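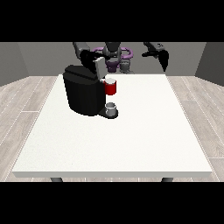
I've been saying for years that coffee is where household robots will first earn their keep, and February has been the month I finally started to believe it. I know half of you will groan, so hear me out. We've spent a decade arguing about whether a machine can fold a fitted sheet, when most of what I'd like help with is small and dull and done before I'm awake. A pod coffee maker is a lovely place to start. The lid has to be up, the pod has to end up sitting in its slot the right way round, the cup has to be under the spout, and then something has to bring that lid down without knocking any of it. Two arms are plenty, and in simulation you can try it all night without breaking a single mug. My own count stands at 3,381 simulated goes, and I've loved every one of them, even the daft ones!

So, the question for the thread: can machines do real chores yet? I say yes, a few, and more than people think.

kettle_and_crumbs
Simulated goes, though. My kitchen isn't simulated. It has a toast rack in the wrong place and a cat.

Aquino
Fair, and I'm not claiming otherwise. But look at what the job asks for. The lid on its hinge, with a gripper right up near it, is a contact problem, and contact is the bit everyone said would take forever. I find it thrilling that we can practise it at all.

millbench
I work in a joinery at Zirnedport and we've had an arm loading the planer since last year. It's very good at exactly one thing. Give it boards of the same width and it'll go all shift. Give it a board with a bit of twist and it stops and waits for me. I like it a lot, I'd miss it if it went, but I wouldn't say it does "chores". A chore is what's left over once you've taken out all the regular work.

nineteen_spoons
Oh that's a good way of putting it. By that measure the coffee is regular work too? Same machine, same pod, same cup every morning.

Aquino
Same pod, yes. The cup is where I'd argue. In our house it's a different mug every day and one of them has a handle like an ear trumpet. The little one in my picture is short and easy to get under the spout. Next I'm putting in taller ones, then ones that have been left a bit off centre, and I expect to have my heart broken.

kettle_and_crumbs
Who fills the water tank?

Aquino
Me. For now!

kettle_and_crumbs
And empties the old pods, and wipes the tray, and buys more pods. So you've got a two-armed robot pressing down a lid. I can do that with my elbow.

Kedamon
Bit harsh, but I had the same thought. My mum is 59 and has bad arthritis in both hands, and the lid on her machine is the exact part she can't manage on a cold morning. The tank she can do, with a jug. So pushing down a lid wouldn't be nothing to her. I'd rather someone got that one thing right than promised her a butler.

kettle_and_crumbs
OK, that's a decent point and I'll take it. I still think a machine with a bigger button would be cheaper.

Kedamon
It would, and we bought one, and she hates the coffee.

millbench
Can I ask a practical one. With two arms over one worktop, do you get them bumping into each other? We looked at a second arm and the chap fitting ours said the floor space was the easy part, it was keeping them out of each other's way.

Aquino
Sometimes! The coffee maker is at the back corner of the table and the rest is clear, so the second arm has somewhere to hang about. I tried it with the machine in the middle and had far more near misses. Worth knowing for your shop, maybe: give the idle one its own patch.

millbench
Useful, ta. Ours would be over an outfeed bench so there might be just enough room.

nineteen_spoons
There's an open evening at the Eltamthorpe workshop where they let you have a go at driving an arm by hand. I tried to put a teabag in a cup. It took me 19 minutes and I have never respected my own fingers more. Came home absolutely buzzing though, I'd go again tomorrow.

kettle_and_crumbs
19 minutes for a teabag and you think they're ready?

nineteen_spoons
That was me driving, not the robot on its own! And the lad after me did it in 4. People get better, and so do these.

Kedamon
I'd put it at lids and switches now, laundry much later. Happy to be wrong about the laundry.

Aquino
I'd sign up to that. Taller mugs go in tonight, I'll post how it gets on with the ear trumpet.

kettle_and_crumbs
Do the cat next.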